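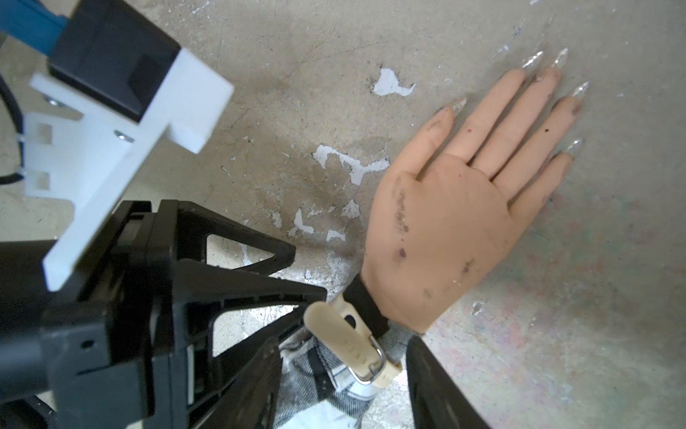
**Desktop feed reader stops showing pop-ups after I minimize it (Windows)**

Posted by Marisa Ruggiero, January 21, 2021

Hi all! I've been using Duvero on my work laptop since November to keep up with a bunch of news feeds plus two social accounts, and up to last week I loved it. It sat in the tray, and whenever something new came in I got a little box in the corner of the screen. Now the boxes only show up while the main window is open. The second I minimize it, nothing. Then I open it back up and there are 263 unread items waiting for me, all with the right times on them, so it's clearly still fetching stuff in the background. It just isn't telling me!

Things I've tried so far:

- Restarted the laptop (twice)
- Turned notifications off and on again inside Duvero
- Uninstalled and reinstalled, which kept all my old settings, so I'm not sure it did much
- Checked that the sound is on, and it is, I hear other programs just fine

I'm on Windows 10, and the version number in the About box ends in 3081. I don't really want to switch programs because I have all my columns set up the way I like them, but I'm getting close. Any ideas?

---

**Ada Longo**

I had this too and it drove me up the wall for a whole weekend. There are two separate places to look, and you've only mentioned one of them.

First one is Windows itself. Go to Settings, then System, then Notifications & actions, and scroll down to the list of apps. Find Duvero and click on the name (don't just look at the switch next to it). Inside there's a separate checkbox for showing notification banners. Mine was unchecked while the main switch was still on, so everything looked fine until I went one level deeper. While you're there, look at Focus assist in the same part of Settings. If it's set to "Alarms only" you won't get banners from anything.

The second one is in Duvero. Under Preferences, Window, there's a setting called "Quiet when minimized". I think the last update flipped it on for people who had the tray icon enabled, because I know I never touched it. Turn it off, then quit the program completely by right-clicking the tray icon and picking Exit. Closing the window with the X only hides it, and the change didn't stick for me until I'd done a proper exit.

About the reinstall keeping your settings: it leaves the profile folder behind on purpose. Before you delete anything, use File, Export layout, and your columns get saved to a small file you can load back in afterward. I'd leave the profile alone unless the two things above don't help.

One more thing, if you have a lot of feeds, check how many items it's storing. I had mine set to 4000 per column and the pop-ups came in super late, sometimes in a big clump. I dropped it way down and it's been a lot snappier.

---

**Tullio Rinaldi**

Just use Donolix. I switched last year and never looked back. It's free and the notifications work.

---

**Annunziata Morelli**

Ada's second fix did it for me, thanks! My menu was a bit different though. I'm still on build 2934 and the setting is under Preferences, General, down near the bottom, so if anyone can't find it under Window, look there.

Tullio, I tried Donolix and it wouldn't import my columns, I'd have had to add every feed again by hand. Fine if you've only got a few, I guess.

---

**Marisa Ruggiero**

Ok, it was "Quiet when minimized"! The banner box in Windows was already checked. I did the full Exit from the tray like you said and got three pop-ups while I was making coffee. Exported my layout too while I was in there. Thank you Ada!!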